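From: Liis Bite
To: Small Kitchens list
Date: 2020-05-05
Subject: Re: chopsticks and where to put the blessed things

Līga Kivi wrote:
> We've ended up with 16 pairs and they roll about in the
> drawer with the forks. I tried a jam jar but it tips over.
> What does everyone else do? And do you keep the
> spoons in with them?

Hi Līga and all,

Oh, I gave up on drawers last September! Everything we eat with lives out on the table now, and I can't say I miss rummaging.

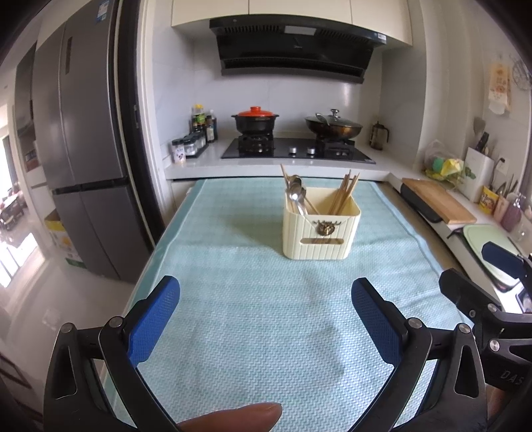

A jar is too narrow and too light, I reckon, so you want something squarer. Ours is a cream plastic bin with rounded corners, spoons standing up on the left and the chopsticks leaning wherever they fancy. I did look at the steel ones in the Gullau shop but they wanted 60 for one (no thank you!) and it didn't even have drainage holes.
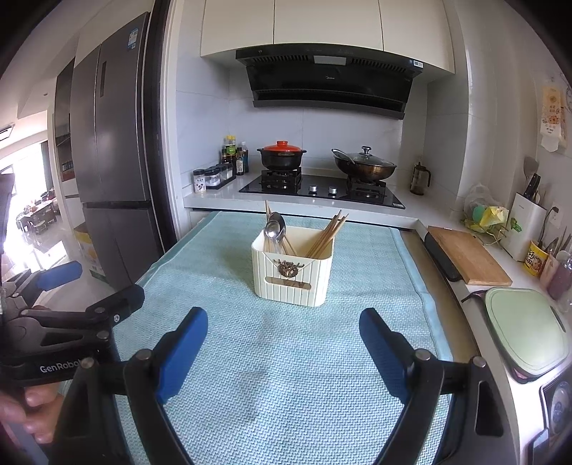
Spoons in with them, yes, but only the ones for soup, and always bowls up so they don't get grubby sitting in the bottom. It helps to have the bin close to the hob too – with the wok and the orange-lidded pot just behind the table you can dish up and grab a spoon without walking anywhere. I tip the whole lot out on a Sunday and wash the bin in hot soapy water, then leave it upside down for up to 20 minutes.

Do you still have that Petrauskas rack, by the way? I might want to borrow it for lids.

Liis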